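Thursday, late

Woke at five and couldn't get back to sleep, so I got up and did the water softener, which I have been putting off since before the holidays. The bag of salt was heavier than I remembered. I got it down the basement steps one step at a time, sitting down behind it like a kid on a slide. Filled the tank to the line and swept up what I spilled. Then it was still only a quarter to six and dark out, and I made oatmeal and ate it standing up.

The letter from Mac Giolla came yesterday and I left it on the stairs overnight. Opened it this morning. They want $333 for the survey of the back line, half now and half when the stakes are in. I had it in my head that it would be 250, because that is what it was the last time, but the last time was nine years ago and a different fence. I wrote the check for the first half and put it in the envelope and then could not find a stamp. There were three in the drawer in the fall. I suppose I used them on the Christmas cards.

Drove into Gastadport after the plows had been through. The road was fine as far as the bridge and bad after that. It has been a strange February, thaw and freeze and thaw, and the shoulder is all ruts. I had it in mind to go to the post office first, but the lot was full, so I went to the hardware store and bought weatherstripping and a box of wood screws and a new handle for the coal shovel. The handle is a little too thick for the socket. I will have to take it down with the rasp.

At the post office there was one window open and a line to the door. The woman ahead of me was mailing a quilt. She had it in a box that had held a microwave and the clerk made her black out all the old printing with a marker. I didn't mind the wait. It was warm in there and I read the notices. The library in Dillenholm is closing its upstairs for the spring to redo the floor, and anyone with books out from up there can keep them until it's done. I have two, both on pruning, and I am glad of the extra time.

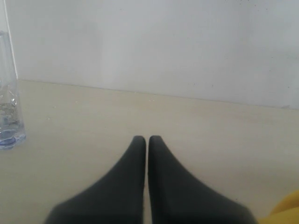 Had soup at the diner, split pea, not as good as it was in January. They have gone up to $6 a bowl and the crackers are now the kind in the packet. I sat at the counter and worked out the spring order on the back of the survey letter. Potatoes first. I want fewer of the reds this year and more of the keepers. The reds were nice in August and by Thanksgiving they were soft and had eyes on them as long as my finger, and I ended up throwing a good part of them on the heap. Onions the same as always. I am done with leeks. Two years running I have hilled them up and fussed over them and got something the size of a scallion.

The big question is the apple trees. There are four left of the old row and the one nearest the shed has a split in the main crotch that was there last spring and is wider now. I went out and looked at it when I got home, with the light going. I could get the flat of my hand into it. The book says you can bolt a split like that if the wood on both sides is sound, and I pushed a screwdriver into it here and there and it seemed sound on the north side and punky on the south. So I don't know. It's a good bearer. I would hate to take it down and I would hate worse to have it come down on the shed roof in a wind.

If I bolt it I need a long rod and two big washers and someone with a drill bit longer than mine. Notorari has a bit like that to rent, I think, or did. I'll call in the morning. If the rental is more than the price of a young tree I'll have to think again.

The rest of the pruning can wait a few weeks. I sharpened the loppers anyway after supper, at the kitchen table with newspaper down, and the small saw too, though the small saw is past helping. Some of its teeth are bent flat from the time I hit the wire.

Put the weatherstripping on the back door. The old stuff came off in crumbs and left a line of glue that took longer to scrape than the whole rest of the job. I used the putty knife and then a rag with mineral spirits, and had the door open the entire time, so the kitchen went down to 51 and the stove took two hours to bring it back. Now the door sticks — you have to lift it a little as you close it — but there is no draft on my ankles, and that is what I was after.

Cold supper: the end of the ham, bread, pickled beets. There are six jars of beets left and I am not tired of them yet.

I tried to read one of the pruning books afterward and mostly looked at the drawings. Whoever did them had a very steady hand. There's one of a tree before and after, winter, no leaves, and the after one looks like a tree I would like to own. Mine look like brooms. Eighty pages in and the man still hasn't gotten to what you do with a tree that was let go for twenty years, and I turned to the index and it isn't listed, so he may not get to it at all.

Snow again after eight, small and dry. I brought in enough wood for the morning and covered the rest. The tarp has a hole in it where the grommet pulled out, so I weighted that corner with a cinder block.

Tomorrow: call about the bit. Rasp the shovel handle. Look for the receipt for the old fence, in case the survey people ask. Eggs, if I go out. I forgot them today, and I was in the store right next to them.

Knee all right on the stairs tonight. Bed.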